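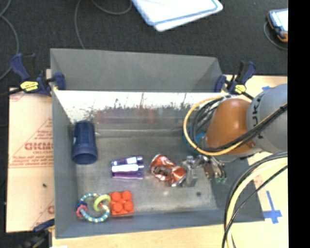 Monthly Safety Check, Packing Room and Side Store
Betgate building, ground floor
Checked in November, before the morning shift

Marks used: OK = no action. R = repair needed. W = watch until next check.

1. Exit doors open fully from inside: OK
Comment: Both doors were tried three times. The door toward Stondau yard closes a little slowly, but it closes.

2. Emergency lights: R
Comment: The lamp over the stairs went dark after 30 minutes of test. It should stay on longer. New battery is ordered from Nellier.

3. Fire extinguishers, pressure and seal: OK
Comment: Needles are in the green part. One label was turned to the wall, I turned it back.

4. Floor and walkways: W
Comment: The yellow line by the pallet place is almost gone. People put boxes over it, and I understand them, they cannot see it. Please paint again before the winter stock comes.

5. Shelf load signs: R
Comment: The sign on shelf 2 is missing. The limit is 125 kg for each level. I wrote it on paper with tape for now, but this is not a proper sign.

6. Pallet rack, bolts and feet: OK
Comment: The limit sign of 1,000 kg is easy to read. No bent feet.

7. Electric cables and plugs: W
Comment: The extension cord behind the label printer gets warm at the plug. I asked the evening shift to not connect the kettle there. Last month I asked the same.

8. First aid box: R
Comment: Eye wash is past its date. Small bandages are finished. The Meesuk box in the office is complete and can be used until the new supplies arrive.

9. Ladder: OK
Comment: Rubber feet are good. Please hang it on the hook after use. I found it lying behind the door.

10. Waste and cardboard: OK
Comment: Cardboard was taken out the evening before.

Still open from last check: item 5 and item 7.
Next check: same hour, next month. The side store key must be left at the front desk.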